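Jolia Kitchen Objects – read me first

Jolia is a small collection of pictures and notes on how food and small things are kept in a kitchen: in drawers, on plates, on the counter. Coralie Whitelaw started the list in September. This version is from January 20, 2024 and has 1,163 pictures with 425 notes.

What is included

Each note names the things which can be recognized, for example a cereal box, a snack packet in an open drawer, or a toy banana on a plate. Play food is always written as "toy" – please do not mix it with real food when you search.
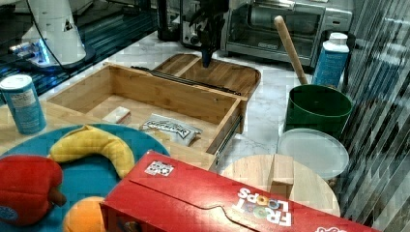 The notes use 47 object names. If a thing is partly hidden, it still gets its name, with the word "partial" after it. Brand names are written only when they can be read on the package.

Known problems

Small white objects are often noted only as "block". In 3 notes the words "tray" and "lid" were exchanged, and I will correct them in the next version.

Please send corrections to Coralie, with the number of the note.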